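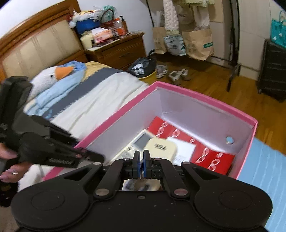

A pink box, open in front of the bed.

Have you ever watched a film and wondered how everybody in it knew where to stand? I have. When I was eight I thought the actors just turned up and had a chat, and somebody happened to be filming. Then my aunt took me to a rehearsal and there was a man lying on the floor drawing tiny squares on a piece of paper. He told me he was making the film before the film. I thought he was pulling my leg!

He wasn't. He was making a storyboard, and I've been making them myself for most of my grown-up life. So let me tell you how they work, and then you can have a go.

What is a storyboard?

It looks a lot like a comic. You draw a row of boxes, and each box shows one thing the audience is going to see. Under each box you write a few words about what's happening, or what somebody is saying, or what we can hear. A creaky gate, maybe, or a dog barking two streets away.

The boxes are called panels. Each time the camera would look at something new, you start a new panel. Looking at the whole street? One panel. Now looking at the girl's muddy boots? New panel.

Do I have to be good at drawing?

No! My horses look like tables. My friend Odair Paiva draws only stick people, and he has drawn the boards for 27 short films. He gives every character one special thing so you can tell them apart. A hat, a big nose, a stripy scarf. If you can draw a circle with a line under it, you can draw a person for a storyboard.

Arrows are your best friends. An arrow inside the panel means a person or a thing is moving that way. An arrow outside the panel means the camera is moving. I colour mine red so I can find them again.

Big, middle and close

There are lots of names for shots (that's the word for each bit of film before the picture changes), but you can get a very long way with just these.

A wide shot is from far off. We see the whole place and everybody looks small. It's good for the start, so we know if we're on a farm or on the moon.

A medium shot shows a person from the waist up. It's good for talking, and for eating sandwiches.

A close-up is right up near something - a face, a key, a spider. When you use a close-up, you're telling the audience to look at this because it matters. So if you draw a close-up of a biscuit tin, we'll all expect something to happen with that biscuit tin.

Let's try one

I wrote a little story called The Lighthouse at Osimau. A girl named Cendska lives in a lighthouse, and one night in November the lamp goes out. Here's how I'd draw the beginning.

Panel 1. Wide shot. The lighthouse on its rock, big waves, lamp shining. Sound: wind.
Panel 2. Same drawing, but the lamp is off. Colour it nearly all black.
Panel 3. Close-up. Cendska's eyes pop open.
Panel 4. Medium shot. She sits up in bed. She says, "Grandpa?"
Panel 5. Close-up. Grandpa's slippers by the door, with no Grandpa in them.

See how there's hardly any talking? I bet you want to know where Grandpa is, though. (So do I, I haven't finished it yet.)

My first try at this had 44 panels and it was terribly slow. Cendska got out of bed in one panel, put on a sock in the next, then put on the other sock. My editor, Mavis Ostrowski, put a sticky note on the socks that just said "Mum, are we there yet?" I threw out the socks.

Your turn

Fold a sheet of paper in half, then in half again, then once more. Open it up and you've got 8 boxes. Now think of something small. Don't start with a war between two planets. Try someone losing a tooth, or a cat getting into the wrong house.

Use pencil, and number your panels. I once dropped a whole stack on the bus and had to work out the story all over again, on my hands and knees, with everybody's shoes in the way.

When you've filled your boxes, give the page to someone in your family and don't say a word. Ask them to tell you the story back. If they get muddled, have a look at the panel where it happened. You might need one more drawing in between, or a bigger arrow.

Then grab a phone or a tablet, ask a grown-up if you may film with it, and shoot your panels one at a time. My niece did hers in the backyard and the cat got top billing.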